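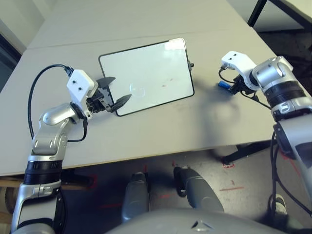
# How to prepare a whiteboard demonstration for an open day

I write these notes for the people who will show our robot to visitors next time. In June we had the open day in Ollesby, in the hall of Eltix, and the whiteboard demonstration was shown 152 times between the morning and the closing at five o'clock. At the door 529 visitors were registered. Before this day I had shown the robot only to colleagues, and I learned that this is a different kind of work.

The task is simple to explain. The left arm holds a small whiteboard at the corner, and the right arm wipes away a line which a visitor has drawn. The robot has two arms and two grippers and the visitors call it "he" or "she". We call it Văn, after the project.

## What you need

- the robot, with both grippers checked the day before
- one small whiteboard with a frame, and a second one of the same size
- markers in black and red, two of each
- the eraser, and a dry cloth for your own use
- tape for the floor
- a printed card with the order of the steps
- a laptop with Bedon, the program in which we keep our recorded motions

Please buy the markers new. At our open day we started with old ones from a drawer and the first children had to press so hard that the board moved.

## 1. Place the tables

Put two tables of the same height together and push them until there is no gap. The robot works on the nearer table. The farther one keeps the visitors at a distance, and it is also a good place for the card and for the markers which are not in use.

Check the height with a ruler. If one table is higher by the thickness of a coin, the board can catch on the step when somebody pushes it back to you. We have put folded paper under one leg and this was good enough for the entire day.

## 2. Mark the floor

Use tape to mark where the robot stands and where the tables stand. When the cleaners or your colleagues move something, you can return to the same position in one minute. We use red, it is easy to see on a grey floor.

Then make another line for the visitors, outside the reach of the arms. Measure it with the arm fully stretched and add 300 mm. I recommend to do this with two people, one at the stop button and one with the tape.

## 3. Put the board in its place

Do not put the board parallel to the edge of the table. It looks tidy, but the left gripper then comes to the frame from a bad direction and the wrist must turn very far. A board which lies a little diagonal is easier for the arm. Try a few angles by hand in the morning, before you switch on the motors, and look at how the fingers would close on the frame.

Look also at the lamps. A whiteboard shines, and if there is a strong light over the table the camera can have a white area where it sees nothing. You can turn the board, or turn off one lamp. In Ollesby I asked for one row of lamps to be switched off after the first hour, and I should have asked earlier.

## 4. Test the holding

Let the left arm go to the corner and close the gripper slowly. One finger should be over the frame and one finger under it. Then pull the board very gently with your hand. It may bend a little, but it must not slide.

If it slides, open the gripper, move the board towards the arm by the width of a finger, and try again. Do not increase the force as the first solution. The frame of a cheap board is thin, and our first one has a dent from exactly this mistake.

While the arm moves, watch the cables too. They need a free loop at the wrist. If a cable becomes straight at any point of the motion, stop and give it more length.

## 5. Draw the test lines

Draw one black line and one red line, not too long, near the middle. They should not be perfect. Visitors do not draw straight lines, so your test should be also a bit wavy.
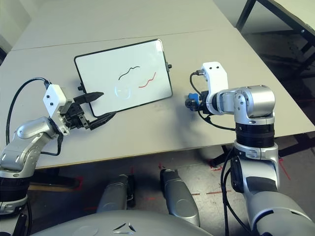
Black is normally the easiest colour to find on a white surface, so do not be satisfied when only the black line gives a good result. With red we had more difficulties in the afternoon, when the sun came through the side windows. Repeat the test with each colour at least three times and write down the result in Bedon under the name of the day. It takes ten minutes and it saves you a lot of embarrassment.

It is normal that some small smudges stay on the board after many rounds. Clean them with the dry cloth in the pauses. Only when the arms are stopped, please.

## 6. Show it to visitors

We invited small groups, five people at most. For each group I did the following:

1. I greeted the people and showed them the line on the floor.
2. With the arms stopped, I let one person choose a colour and draw on the board.
3. I put the board back in its position and closed the marker.
4. I said loudly "now the robot moves", and my colleague started the motion.
5. When the arms were at rest again, I said so, and then I asked for questions.

Do not talk during the whole motion. In the beginning I explained everything, the grippers, the cameras, the software, and the people looked at me and missed the moment when the hand took the board. Later I said two sentences before and kept quiet. The questions were better.

Sometimes it fails. The gripper closes beside the frame, or half of the line remains. Say calmly what has happened and do it one more time. A group of school children enjoyed a failed attempt very much and wanted to see it again, which I could not promise them.

## Questions you will hear

**Can it write as well?** With us, not yet at a level that we want to show. I said this directly.

**Why is it so slow?** We have limited the speed for the open day. The arms can move faster, but the visitors feel more comfortable so, and for you it is also easier to press the stop.

**Does somebody steer it?** Explain that the motion was recorded before and that the camera corrects the position of the board. If you use remote control for some part, tell it to them openly.

**How much does it cost?** Ask Eltix what you are allowed to say before the doors open. I did not ask and I had to repeat "I am not sure" until the evening.

## 7. After the last group

Open the left gripper before you switch off, otherwise the board stays in it and must be pulled out. Bring both arms to the rest position. Copy the log from the laptop. Remove the tape for the visitors but leave the marks of the robot and the tables, if the hall permits it.

The whiteboards go back in the flat box, with paper between them. The markers should lie horizontally.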